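How to get a robot ready for folding shorts

Folding shorts takes you four seconds, or zero if you shove them in the drawer. A robot needs a good deal more fuss. Soudabeh Hosseinzadeh looks after a two-armed one at the Aitken workshop, and every Monday she gives it a check-up before it touches any clothes.

First, the cables. They carry power and messages to the arms, and they love to snag. Soudabeh moves each arm slowly through its whole reach and watches for anything pulling tight.

Next come the grippers, the robot's version of fingers. Fluff gets into the jaws, so out comes an old toothbrush (nobody's current one, she promises). Then she checks the screws. A wobbly gripper pinches the air beside the shorts and looks very pleased with itself.

Last of all, a test on real denim. The shorts go flat on the table between the arms, and both grippers start near the waistband.

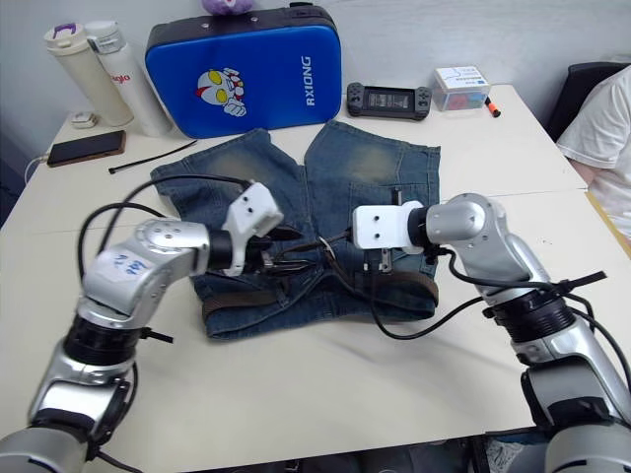
What if it misses?

It gets another go. Soudabeh asks for 100 pinches before she signs the check-up sheet, and 98 good ones is a pass. Any fewer and she goes back to the screws.

Can it do socks?

Ask again in September.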